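Notes from the Namholm visit, Tuesday. Typing this on the train so excuse the state of it.

Got there late, missed coffee, went straight in with Octavian Nistor, who runs the planning side. Small place, two floors above a tile shop. Most of the talk was software, which suited me. They dropped their old monolithic planner in April and now everything goes through a thing called Tuncer — grasp proposals in, ranked list out, motion planner takes the top 16 and throws away whatever it can't reach. Used to be 64. Too slow, and the tail was junk anyway.

Asked how they tune the ranking. By hand, mostly! Kha Mai has a replay tool, Liltham, that loads a logged pick and lets you scrub the scores against the depth map. Very nice. Want one. She's got roughly 2,000 picks in there, all tagged with a failure reason in plain words, no codes.

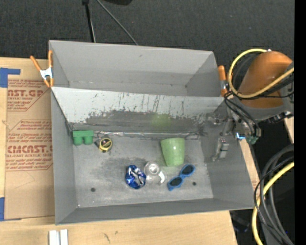

Perception is where they spend their evenings. Depth is fine on matte stuff and falls apart on anything see-through, so the segmenter runs on color first and depth only gets a vote. A clear mug right up against a crumpled blue can is a nasty one: the mask wants to merge them, and then the grasp center lands in between. Kha's fix is to split any mask where the depth holes bunch up on one side. Crude, she says so herself. Shiny strip at the foot of the divider gets masked out by hand for now, same for the walls. I asked about sunglasses, the lenses, and got a long sigh.

Collision checking next. Bin walls are in the planner as plain boxes with a margin, which costs them the corners. Anything tucked in a corner gets a low score even when the grasp is good. Octavian wants a proper mesh, Kha wants a smaller margin and slower aproach speed. Didn't get settled while I was there.

To do for us at Vesevstead:
- ask Kha for the Liltham log format
- try color-first on our clear items
- check what our own wall margin is, I honsetly don't know

Train's pulling in, more later on the retry logic.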